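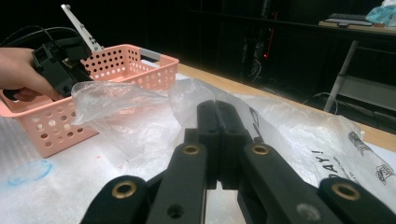 A clear plastic bag on a crowded table.

Vusden Yarn and Notions Exchange
Frequently Asked Questions

Last updated Wed 30 August

What is the exchange?
You send us craft supplies you don't want and get credit toward supplies other people have sent in. We take yarn, thread, buttons, zippers, beads, trim and knitting needles. Fabric is handled by our sister site, Gelano, which has its own rules and its own credits.

Do I have to be a member?
Yes. Membership is free and you can sign up from the home page. We have 1,212 members at the moment, all with US mailing addresses. We don't ship to Canada.

How do credits work?
One ounce of accepted material earns one credit. Needles and hooks earn two credits apiece, whatever the size. Credits show up in your account after your box has been checked in, usually within a week of arrival. They don't expire, but they can't be turned into cash or moved to another member.

How should I pack my box?
Use clear plastic bags so we can see what's inside without opening every one. Keep each fiber in a separate bag. Buttons and beads need a bag that closes, and please double it if they're heavy. Put your member number on a slip of paper inside the box as well as on the label. Labels get torn.

Is there a weight limit?
20 pounds per box was the old rule. The limit is now 600 ounces per member per year, in as many boxes as you like.

What won't you take?
- Anything that smells of smoke or mothballs
- Yarn with moth damage, even if it's been frozen
- Rusty pins or needles
- Half-finished projects (we do take yarn from projects you've already unraveled and wound)
- Glue, paint or dye

If something can't be accepted, we recycle it or throw it out. We can't mail it back.

I don't know what my yarn is made of. Can I still send it?
Yes. Mark the bag "unknown" and it will go in the mixed bin. Mixed yarn earns half credit.

What is a Wutum bag?
It's our name for a grab bag. Each one weighs a pound and costs 12 credits. You can pick a color family but not the contents. Some are mostly trim, and some end up being nearly all sock yarn. Wutum bags can't be returned.

Who pays for postage?
You pay to send your box to us. For orders going out, we add the postage at checkout and charge it to your card. There is no handling fee.

Can I drop things off in person?
Only on the first Saturday of the month, from 10 to 2, at the side door. Please don't leave boxes outside at other times - we lost several to rain this August.

Do you still carry Żak needles?
When somebody sends them in. They go quickly, so use the alert button on the needle page. At last check there were 108 members on that alert list, and the message goes to everyone at the same moment.

My order is missing something. What should I do?
Write to us through the contact form with your order number and the name of the missing item. If we find it on the shelf, we'll mail it at our cost. If we don't, we'll put the credits back.

How do I close my account?
Go to Settings, then Membership, then Close. Any credits left over go to the school fund.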